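Notes for week 7: the Skelard open day
Aug 28, 2023

Most of you came on the visit. Those who didn't should read this before the lab, and those who did should read it anyway, as I saw a good deal of attention being paid to the coffee.

Skelard runs its household tasks in a corner with carpet on the floor and a hook on the wall. If you were hoping for a gleaming test cell with a yellow fence, you have now learned something about the field.

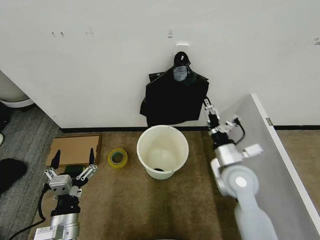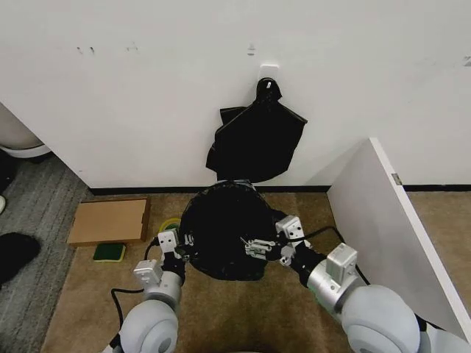

## What the demo was about

Ekrem Uysal, who ran our session, gave the job for the day as "housekeeping, the boring half." Boring for us, that is. He then spent 24 minutes on why a bag is harder than a box, and I'd have given him longer.

The points I want you to keep:

- **A rigid object has a pose.** Six numbers and you know where it is. A plastic bag has whatever shape it feels like, and a new one as soon as you touch it.
- **Black on black is miserable.** A dark liner over a dark rim gives a camera very little edge to work with. A person feels for the rim and never thinks about it.
- **Two hands are a constraint as well as a help.** Once both grippers have hold of one rim, the arms can't move independently. If they disagree by a little, the can takes the difference. If they disagree by a lot, the can loses.
- **Light things run away.** An empty can on carpet slides or tips with very little push. Weight would help, and then you'd have to lift it.

## Who is doing the thinking?

Somebody asked this at every station, so I'll repeat the answer we got. In teleoperation, a person steers the arms and the robot supplies the patience. In a learned policy, the robot has been given many recorded attempts and produces its own motion from what its cameras report. The two can look exactly alike from the visitors' side of the tape. Ask which one you're watching. Ask at every open day you attend for the rest of your life, and note how long the pause is.

Ekrem's figure was 700 recorded attempts before he would trust a bag task enough to show it to his director. He would not say what it took before he'd show it to his mother.

## The Imeck question

The handout at the door compared two gripper styles, one from Imeck and one from Dralletti, and several of you wanted to know which is better. Better at what? Write the task down first, including the floor. I will be marking this strictly.

## For next time

1. Choose one chore you do at home with two hands. Write out each contact: which hand, which part of the object, and when it lets go. Expect to need 30 lines for something you thought had four steps.
2. Mark each line where you used touch alone.
3. Read the Saithong chapter on soft objects. Skip the proofs, which I've had corrections for since February and haven't typed up.

Visitor badges go back in the tray outside my office. They still want them.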